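Keeping the Milk Moving: How a Small Dairy Plant Plans for a Power Cut
Student project report, Agribusiness and Food Supply

Why I picked this topic

I grew up a short drive from the Calurano valley, where nearly every family either milks cows or is related to somebody who does, so when we were asked to choose a local business problem I didn't have to think very long. Milk can't wait. The cows need milking twice a day whether the lights are on or off, and a farm vat only holds so much before something has to give. I wanted to find out what the Stondireck creamery does when the power fails, and whether the farms that supply it are as ready as the plant is.

How I went about it

I spent most of April on this, which was longer than I had planned (the reading alone took two weeks!). The creamery let me look through its outage plan, and I sent a short survey to all 147 supplying farms. I got 70 replies, and I was very happy with that, given that calving had kept a lot of people busy.

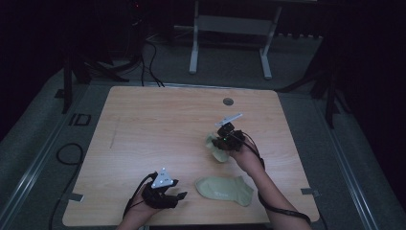 The survey asked each farm whether it had a generator, how long its vat could hold milk safely, and who it would call first. I typed up the replies on evenings and weekends, and I should have left more room for comments, because farmers turned out to have plenty to say and wrote it up the margins. A few of the best answers were about handling equipment when the automatic systems are down and everything goes back to being done by hand. Even a simple hand-held gripper, like the black ones with the white markers on top, only helps if a person is there to hold it, and several farms told me that finding enough people at five in the morning was a bigger worry than finding fuel.

What the farms told me

Only 19 of the farms that replied had no backup power of any kind, fewer than I expected. Most of the others shared a tractor-driven generator with a neighbor, and that works nicely until both herds need milking at once. Farms on the Vorkano road were the most worried, as there is one bridge in and out and the tankers can't get around it.
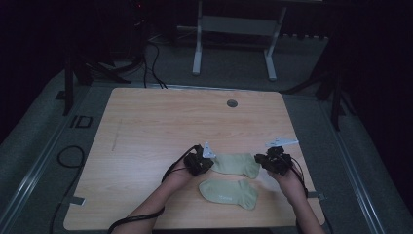 What the plant does

Stondireck keeps enough diesel on site to run its chillers, but the dryer has to shut down. Milk that can't be dried is trucked 200 miles to the plant at Navarrete, as long as the highway is open. I would like to see the creamery keep a list of who shares a generator with whom, so tanker pickups could be staggered to match, and I have passed that suggestion along with a copy of my survey results.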